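Equipment planner wanted (robot cells, soft goods) - Brurna
3 min read

I run the cell side of things at Brurna, and I need a person who likes spreadsheets and doesn't mind getting up from them. The job is planning and buying equipment for our two-arm robot tables: arms, grippers, bins, cable reels, spare fingers, the whole shopping list. We've done it so far with me, a notebook and a lot of late quotes, and we've outgrown that.

What you'd be doing, mostly: keeping the budget for 17 tables, deciding with me what gets replaced and what limps on to next May, and getting real prices out of suppliers. There are 133 lines on the current parts list and I'd bet a good lunch that plenty of them are the wrong thing at the wrong price (my fault, I wrote it in a hurry). You'd own that list. You'd also sit in when Sointu Rissanen's team plans new tasks, so you hear early when they want a bigger bin or a finger with a different tip, and can tell them what it'll cost before they fall in love with it.

You don't need to be a robot person. I'd rather have five years of buying for a workshop, a lab or a small factory than a degree in controls. You do need to be able to look at a bench and ask which parts on it wear out. And please be someone who picks up the phone - half our delays are emails sitting in a supplier's inbox.

The work you'd be budgeting for is handling soft stuff, hats and caps and folded cloth, with bins to sort into: 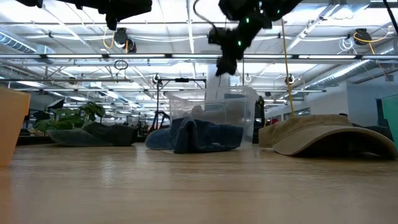
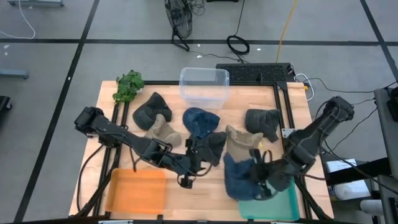 Two arms over one table, so every gripper order is a double.
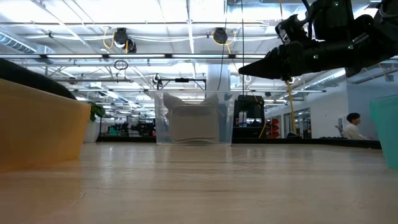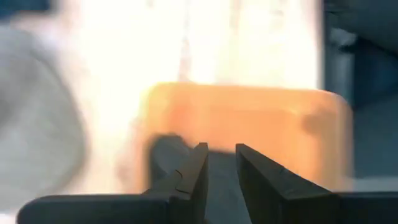

Your first big project would be the Gasten purchase, which is our next five tables. I have two layouts on paper, Horken and Tikkanen (named after nothing useful, sorry), and they differ mainly in how much we spend up front on spares. I lean toward Horken. Talk me out of it if you can!

Full time, on site at least 3 days a week, start date open. Pay depends on experience and I'll give you the range on our first call, before you've spent an evening on anything.

To apply, send me a resume and one page on a piece of equipment you bought and later regretted. What did it cost, and what would you buy now? No cover letter needed. Sointu and I read everything ourselves, and you'll get an answer either way.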